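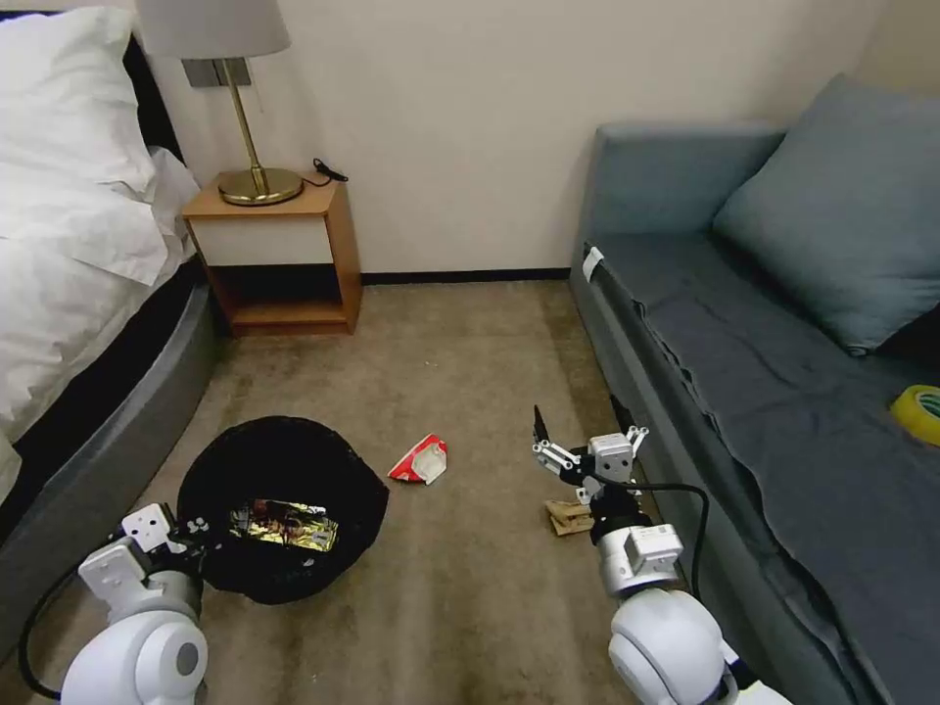 침대와 소파 사이 통로에서 작업 중인 양팔 로봇

객실 바닥 쓰레기 줍기 작업, 다들 규칙을 어디까지 문서로 정해 두시나요?

모래무지87
Fellex 커뮤니티 > 로봇 현장 운영 > 작업 기준

안녕하세요, 눈팅만 하다가 처음 글 올려봅니다. 작은 객실처럼 꾸민 방에서 양팔 로봇을 원격으로 조종해 바닥 쓰레기를 바구니에 담는 작업을 기록하고 있어요. 저는 원래 시설 관리 쪽에 있다가 넘어온 사람이라 로봇은 아직 배우는 중이고요, 어쩌다 보니 제가 작업 기준서를 쓰게 됐습니다(손 들면 안 됐는데...).

작업 자체는 단순해요. 카펫 위에 과자 봉지나 구겨진 종이, 골판지 조각 같은 걸 놓고 조종자가 하나씩 집어서 검은 망사 바구니에 넣습니다. 문제는 사람마다 방식이 다 다르다는 거예요. 어떤 분은 왼팔로 바구니를 잡고 오른팔로만 줍고, 어떤 분은 바구니를 그냥 두고 가까운 팔로 주워요. 한 번 놓치면 바로 중단하는 분도 있고 될 때까지 다시 집는 분도 있고요.

지금까지 쌓인 기록이 834건인데, 지난주에 훑어보니까 그중 192건에 성공인지 실패인지 표시가 아예 없더라고요. 표시가 있는 것도 기준이 들쭉날쭉해요. 봉지 끝이 바구니 테두리에 걸쳐 있는 걸 누구는 성공, 누구는 실패로 적어놨습니다. 진짜 머리 아파요ㅠㅠ

궁금한 건 이겁니다. 성공 기준을 어떻게 적어야 사람마다 해석이 안 갈리는지, 다시 집기를 몇 번까지 허용하는지, 그리고 바닥 배치를 매번 바꿀 때 어디까지를 "같은 환경"으로 보는지. 안전 쪽으로도 꼭 넣어야 할 게 있으면 같이 알려주세요. 저희 기준서가 지금 딱 한 장이거든요. 그 한 장도 절반은 전원 켜는 순서예요.

참고로 바구니가 딱딱한 통이 아니라 흐물흐물한 거라 모양이 자꾸 변합니다. 이것도 기준에 적어야 하나요?

Kofi Fiadzo
채택된 답변

저도 비슷한 걸 세 번 갈아엎어 봐서 남 일 같지가 않네요. 길게 쓸 테니 필요한 것만 가져가세요!

먼저 성공 기준부터요. 저희 팀 첫 기준서에는 "쓰레기를 바구니에 넣으면 성공"이라고만 적혀 있었어요. 제가 쓴 문장이라 더 부끄러운데, 이러면 테두리에 걸친 건 답이 없습니다. 지금은 이렇게 써요. 두 손이 모두 물체와 바구니에서 떨어져 있고, 물체 전체가 테두리 안쪽에 있고, 그 상태가 3초 유지되면 성공. 걸쳐 있으면 실패가 아니라 "부분"으로 따로 적습니다. 칸 하나 더 만드는 게 귀찮아 보여도 나중에 그 기록들을 다시 볼 일이 꼭 생겨요. 저는 부분 성공만 모아서 본 날에 테두리 쪽으로 너무 낮게 접근하는 습관을 찾았거든요.

흐물흐물한 바구니는 저라면 당연히 적습니다. 다만 모양을 똑같이 맞추려고 애쓰지는 마세요. 시작할 때 입구가 위로 열려 있어야 한다, 이 정도면 돼요. 살짝 찌그러진 건 그냥 두고, 입구가 접혀서 물체가 들어갈 틈이 없으면 다시 세우고 시작하는 걸로요. 그리고 왼쪽 손으로 테두리를 잡아주는 걸 허용할지 말지는 꼭 정하세요. 저희는 허용하되 조종자가 시작 전에 "잡기"인지 "안 잡기"인지 고르게 했어요. 중간에 바꾸면 그 건은 메모를 남기고요. 이걸 안 정했더니 같은 작업 이름 아래 전혀 다른 동작 두 가지가 섞여서 한동안 고생했습니다.

다시 집기는 물체 하나당 세 번까지로 두고 있어요. 세 번 다 놓치면 그 물체는 건너뛰고 다음으로 갑니다. 될 때까지 하는 건 보기엔 성실한데, 한 건 안에서 같은 종이를 열 번씩 긁고 있는 기록이 나오거든요. 반대로 한 번 놓쳤다고 바로 끊는 것도 아까워요. 놓치고 나서 다시 잡는 동작이 저희한테는 꽤 쓸모가 있었어요. 물론 손끝이 카펫을 누르면서 끌리면 횟수랑 상관없이 바로 들어 올리기입니다. 이건 협상 없음.

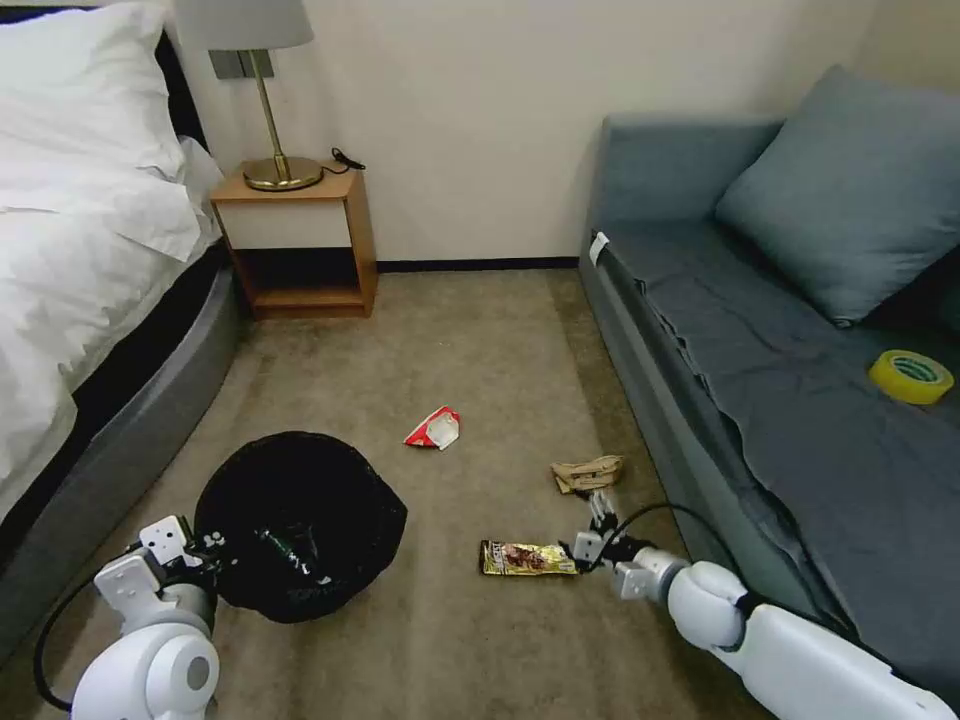 줍는 순서도 한 줄은 넣어두세요. 저희는 순서를 조종자 마음대로 두되, 한쪽 팔이 다른 팔 위로 넘어가는 건 금지했어요. 오른쪽 물체는 오른팔, 왼쪽 물체는 왼팔, 가운데는 아무나. 가운데 물건을 서로 잡으려다 손목끼리 부딪힐 뻔한 적이 있어서 그 뒤로 가운데 물건은 먼저 움직인 팔이 끝까지 맡습니다. 소파 앞쪽에 떨어진 종이는 특히 조심하세요. 덮개가 앞으로 늘어져 있으면 손가락에 천이 같이 물릴 수 있어요. 저희는 늘어진 천에서 손바닥 하나 폭 안쪽에는 물체를 안 놓습니다. 나중에 일부러 어려운 배치를 만들 때는 이름을 따로 붙이고요.

케이블도요! 손목 쪽에서 둥글게 빠져나오는 선이 있으면 팔을 뻗었을 때랑 접었을 때 둘 다 확인해야 돼요. 저는 뻗은 자세만 보고 괜찮네 했다가 접을 때 침대 틀에 걸린 적이 있어요. 시작 전 점검표에 "양팔 완전히 접기, 선 걸림 없음"을 넣고 나서는 그런 일이 없었습니다.

환경은 저희가 두 종류로 나눠요. 고정 항목이랑 변동 항목. 고정은 침대, 협탁, 스탠드, 소파, 바구니 종류. 변동은 쓰레기 종류와 위치, 바구니 위치, 이불이 늘어진 정도, 소파 위 물건. 고정 항목이 바뀌면 새 환경 번호를 주고, 변동 항목은 같은 번호 안에서 계속 바꿉니다. 소파에 노란 테이프 같은 게 올라와 있으면 저는 치우든 두든 하나로 정해서 그날 시작 메모에 적어요. 별거 아닌데 안 적으면 나중에 두 사람이 서로 다른 날이라고 우기게 됩니다.

한 묶음은 25건으로 끊으세요. 끊을 때마다 바구니 비우고, 배치 바꾸고, 표시 안 된 건이 있는지 그 자리에서 확인하는 겁니다. 표시 빠진 192건은 양이 그 정도면 며칠에 나눠서 두 사람이 따로 본 다음 맞춰보는 게 나아요. 한 사람이 몰아서 보면 뒤로 갈수록 후해져요(제가 그랬습니다). 의견이 갈린 건 억지로 정하지 말고 "판정 불가"로 빼두시고요.

안전은 짧게만 쓸게요. 바닥에 물건을 다시 놓을 때는 팔을 대기 자세로 보내고, 조종자가 손을 뗀 걸 말로 확인하고, 그다음에 들어갑니다. 멈춤 버튼은 조종자 말고 옆 사람도 손이 닿는 데 있어야 해요. 침대랑 소파 사이처럼 좁은 통로는 빠져나올 길이 하나라서, 로봇이 그 길을 막고 있으면 안쪽에 사람이 있으면 안 됩니다. 이 문장은 저희 기준서에서 글씨가 제일 커요.

물수제비
윗분이 거의 다 쓰셔서 저는 조금만 보탤게요. 저희는 Clatico라는 내부 양식을 쓰는데 이름만 거창하고 그냥 표예요. 칸이 환경 번호, 조종자, 물체 목록, 결과, 메모 이렇게 있고 메모 칸이 제일 큽니다.

제 의견이 좀 다른 건 다시 집기 횟수예요. 세 번은 얇은 비닐 포장지에는 빡빡하더라고요. 납작하게 누운 봉지는 손끝이 자꾸 미끄러져서 저희는 포장지류만 다섯 번, 구겨진 종이나 골판지는 세 번으로 나눴어요. 표 하나 더 외워야 하니까 싫어하는 사람도 있는데 벽에 붙여두면 금방 익숙해져요.

그리고 시간 제한도 두세요. 저희는 한 건에 160초예요. 처음엔 제한이 없어서 어떤 건은 엄청 길고 어떤 건은 금방 끝나고 그랬습니다. 제한에 걸리면 실패가 아니고 "시간 초과"로 적고, 그때까지 담은 개수를 메모에 남겨요.

카펫에 얼룩이나 닳은 데가 있으면 그 위에도 쓰레기를 놓으세요. 깨끗한 데만 골라 놓는 사람이 꼭 있어요ㅋㅋ 바구니도 매번 왼쪽 앞에만 두지 마시고 묶음 바뀔 때 한 번씩 옮겨주시고요.

Drikik
바구니를 딱딱한 통으로 바꾸면 다 해결될 텐데요. 저희는 그렇게 했고 테두리 문제가 확 줄었습니다. 규칙 길게 써봤자 사람들 안 읽어요.

모래무지87
와 이렇게 자세히 써주실 줄 몰랐어요. 감사합니다!! "부분" 칸은 오늘 바로 추가했고요, 3초 유지도 넣었어요. 다섯 번이랑 세 번 나누는 건 조종자분들한테 물어보고 정하려고요.

Drikik님 말씀대로 딱딱한 통도 생각은 해봤는데, 이번 작업은 망사 바구니로 하기로 이미 정해져 있어서 제가 바꿀 수가 없네요. 대신 입구가 열려 있어야 한다는 문장은 맨 위로 올렸습니다.

Kofi님, 한 가지만 더 여쭤볼게요. 담기 시작할 때 바구니에 이미 뭔가 하나 들어 있는 상태도 쓰시나요? 저희는 매번 완전히 비우고 시작해야 하는지 아닌지로 또 의견이 갈렸어요.

Kofi Fiadzo
네, 써요! 빈 바구니로만 하면 바닥에 뭐가 깔려 있는 경우가 하나도 없잖아요. 대신 시작 메모에 "들어 있음"이라고 쓰고 뭐가 들었는지까지 적습니다. 성공 판정은 이번 건에서 바닥에 있던 물체만 가지고 하고요. 원래 들어 있던 게 튕겨 나오면 그건 다시 주워 담아야 성공으로 쳐요. 이 부분은 저희 팀 Paulík이 끝까지 반대했는데 지금은 본인이 제일 잘 지킵니다. 묶음 끝나고 비우는 것만 빼먹지 마세요.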